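Sports Officiating, Week 6: How a close fight gets scored

Last week Parveen Uddin took us through fouls and warnings. Now for the part everyone argues about in the pub - the scorecards!

The ten-point system
Each judge scores every round alone. The winner of the round gets 10, the loser usually 9. A knockdown normally makes it 10-8. Nothing carries over, so a boxer can win seven rounds by a whisker, lose five badly and still take the decision. 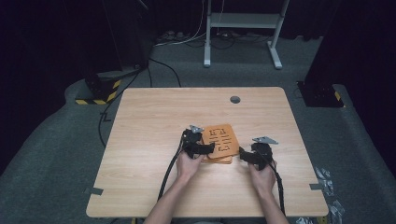 Both hands on the grippers, at the table.

What judges look for
Clean punches come first. After that: effective aggression, defence and control of the ring. Walking forward all night is lovely to watch, but it scores very little if the punches land on gloves.

Our class bout
We'll use the Talukder v Sisley fight, watched by a crowd of 3,055. Two judges had Talukder ahead and one had Sisley, so it was a split decision. Had the third judge called it level, it would have been a majority decision. Learn that difference, it comes up every year! 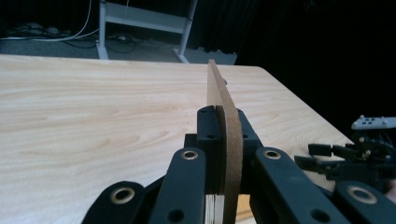 Brown panel held on edge in the jaws.

For the seminar
Score rounds 1 to 4 with the sound off, then again with commentary. I love this exercise, and some 30 of last year's group changed at least one round. Bring both cards.

Reading: Verbeke, chapter 2, and the handout on crowd noise (skip the appendix unless you're keen).
Questions to Evelien Verbeke, room 35.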